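4.2 Planning the gripper width

Our planner, which we named Skudico, receives the wrist images and gives back a target width for the two fingers. Thin objects were the most difficult for it.
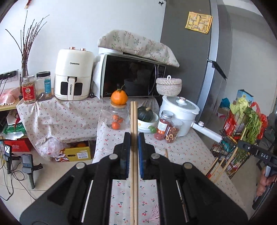
Figure 6. Chopsticks between the blue finger pads.

Heike Stüber rewrote the filter, so the width is now smoothed over 11 images. When several sticks lie together, the planner still changes its target too often.

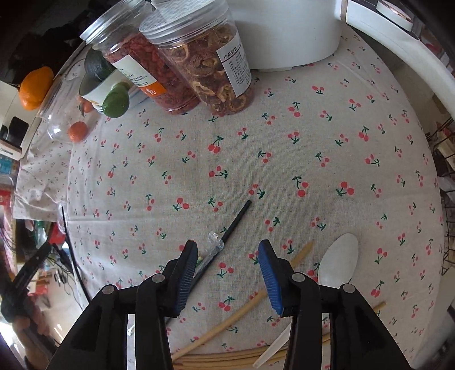
Figure 7. Open fingers over the table with pale sticks, a spoon and a thin black stick.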